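Light wood table top, small chip in the surface. Oil, wax or leave it?
Forum: Home Workshop > Furniture Care and Refinishing
5 replies to first page

dellmarsh
Posted 2021-03-24

I have a light wood table that gets used every day for small handwork, mostly sorting thread and hooping fabric. It came to me second hand from a Dellinska clearance and I paid 30 for it. No label underneath and no paperwork, so I can't say what the wood is or what is on it. I have never put anything on it myself.

There is a small whitish mark near one side. It might be a chip or it might be something in the finish. My fingernail catches on it a little, but not every time. The rest of the top is matte with a bit of sheen and I would like to keep it that way.

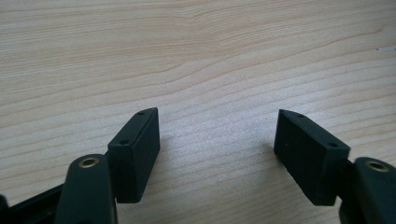

My first thought was to sand the whole top with 200 grit and wipe on some oil. I have a can of Vundlow clear oil left over from a cutting board. Would that be a mistake on this one? I don't want it to go yellow.

Also, is it maple or birch? I can't tell them apart.

nipon_k
Posted in reply to dellmarsh

Don't sand it yet. If that is veneer you could go through it in a few passes, and there is no fixing that. Look at the edge first. If the grain on top carries down over the side, it is likely solid. If there is a line close to the top surface, it is veneer and you should leave the sandpaper in the drawer.

I would guess birch, but from a picture it is only a guess. The wavy lines say sliced veneer to me. Either way the care is the same.

Nipon Khunthong
Wannasri Furniture Repair

oldplane
Posted in reply to nipon_k

I disagree about the sanding. 200 by hand, with the grain, light pressure, is not going to go through anything unless you stand there all afternoon. I have done 5 veneer tops this way and did not lose one of them. Everybody on this forum is scared of veneer.

The problem with not sanding is that the oil goes on over whatever is there now and sits on top. Then it gets sticky and you are back here in September asking how to get it off.

nipon_k
Posted in reply to oldplane

The oil going sticky is a reason not to use oil. It's no reason to sand. If there is a factory finish on it, the oil has nowhere to go. Put a drop of water on it in a spot that doesn't show. If it beads up there is a finish, and then you only need to deal with the mark.

For the mark, a wax filler stick in a pale color. Press it in, level it with a plastic card, buff with a cloth. It takes 2 minutes. Brulleo makes one but any of them will do.

dellmarsh
Posted in reply to nipon_k

Did the water drop near the back corner and it beaded up. So there is a finish. I looked at the edge too and I think there is a line, but it is rounded over and hard to see. I will call it veneer and put the 200 away.

Next question then. I keep a wire basket and an embroidery hoop on the table, and they get pushed around all day. The basket is metal and has ribs on the bottom. Could it be what made the mark?

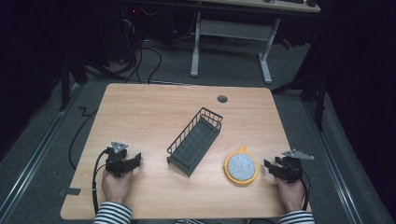 I could put felt pads under the basket, but I have had pads come off and leave glue behind, which is worse than a scratch. The other choice is a cloth over the whole top. I don't like working on cloth, pins get lost in it.

kwame.a
Posted in reply to dellmarsh

The hoop won't hurt it if the rim is plastic, unless the screw end drags. The basket could. Turn it over and run a finger along the bottom, and if you feel a burr, file it off. Wire ends are usually the problem, more than the flat part.

Skip the felt pads and cut a piece of thin cork to the size of the bottom. Tie it on through the wires with thread, no glue. Mine has been on for over 5 years.

Kwame Atinga

oldplane
Posted in reply to kwame.a

Cork holds grit. You get one grain of sand in it and it is sandpaper. Felt is better and you can wash it.

kwame.a
Posted in reply to oldplane

Then shake it out once in a while. Felt holds grit too.

oldplane
Posted in reply to kwame.a

You can't wash cork, is what I'm saying.

dellmarsh
Posted in reply to kwame.a

Found one rough spot at a corner of the basket where a wire end sticks down. Filed it. I can't say if it made the mark, it could have been there when I bought the table. I have cork from an old pinboard so I will try that first, tied on.

Ordered a filler stick in "light birch". Does it need anything over it, or is the wax enough by itself?

nipon_k
Posted in reply to dellmarsh

Wax is enough for a spot that small. Keep hot cups off it.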